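The bag that ate my Saturday

I own too many little cloth bags, and I'm not sorry! My friend Sun-ja Ra swears by emptying every one of them before folding, pockets included, so I finally gave it a go (with coffee, obviously).

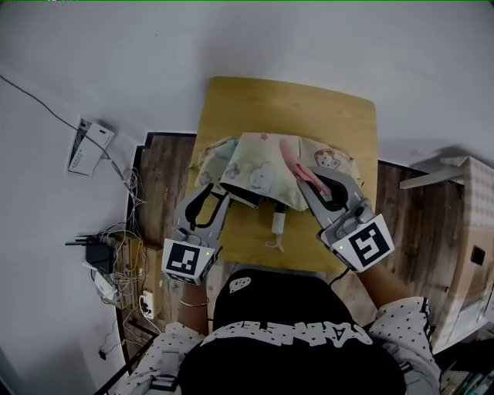 Cartoon faces, small stars and a navy lining.

The cartoon ones are my weakness. I lay them flat, smooth the lining back inside and tuck the cord under so it doesn't snag on the next thing in the drawer. Knits are fussier. Anything with an open stitch stretches if you hang it, so I fold mine into a long strip, like this soft pink piece, and then roll it loosely.

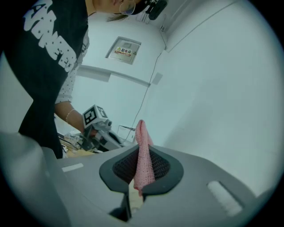

Where it all goes

Bags stand upright in the top drawer, knits lie underneath, and the odd drawstring pouch goes wherever there's room.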